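2018-01-12

Second pass on the folding rig. The arm itself hasn't changed since October: seven joints, a Clorkon controller, and a wrist bracket that came with the Grundden kit and has been drilled out twice. What changed is the test material and the surface underneath it.

## Cloth

Cotton napkins were too easy. They lie flat, the edge is crisp, and a simple threshold finds the corner. I moved to a striped knit in white and gray. Knit stretches when pulled, so the distance commanded and the distance the fabric travels are two different numbers.

The surface is now plain deep red. Against the old gray one, the gray bands merged with the background and the edge detector reported borders in the middle of the cloth. Red separates cleanly in hue, and I could delete most of the filtering code.

Folds are the remaining problem. A rolled section of knit makes a ridge with its own stripes running across it, and the planner treats that ridge as a second edge.
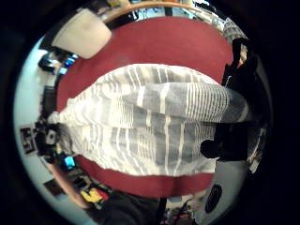 ## Grip settings

The Contreras driver takes a closing force from 0 to 400 in its own units. I swept it in steps. At 132 the knit holds through a slow lift. Above that it still holds, but the fabric bunches at the contact point and the next fold starts crooked.

Lift speed matters more than force. Slow lifts slip up to 2 mm, and I can correct for that in software.

## Next

- Rewrite the ridge check to use height instead of color.
- Replace the wrist bracket.
- Move the logs off the Bomville board, which drops lines when its buffer fills.

The config file is in the usual folder, with the old force values commented out.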